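Five Questions for the People Who Run Kasprzak House

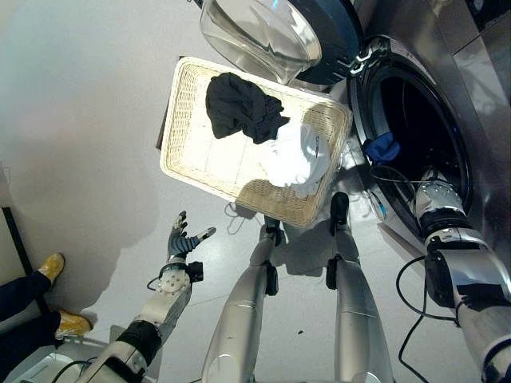
Family support centers like to talk about healing. I wanted to hear about waiting lists. Kasprzak House opened as a refuge for parents and children leaving violent homes, and its brochure says it has served 1205 families. I asked the director what "served" means.

"Anybody who got more than a phone call," she said. A single meeting counts? "Yes. I'd like that number split up, and I've asked for it." It has been in the brochure for two years.

The center covers Darel and the smaller towns out toward Flonidum, where there is no bus after 6 p.m. I asked how a mother without a car is supposed to get to an evening counseling session. "We pay for rides," the director said. "When the ride money is gone, we do it by phone." Last year it was gone by July.

She was firmer on the subject of Drulano, the case-tracking program the county wants every center to use. It cost Kasprzak House $900 to set up and takes $500 a month to keep. "They told us it would save staff time," she said. "My advocates now type the same notes twice." The county calls this a transition period. She wouldn't say how long she thinks it will last.

What about results? Families can stay in touch after they leave, but there is no regular follow-up, so the claim on the website that most "go on to lasting safety" rests on what former clients choose to report. The director didn't argue. "I didn't write that line," she said. "I'd take it down."

It was still up when I checked before sending this in. She has five advocates on staff and is trying to hire another.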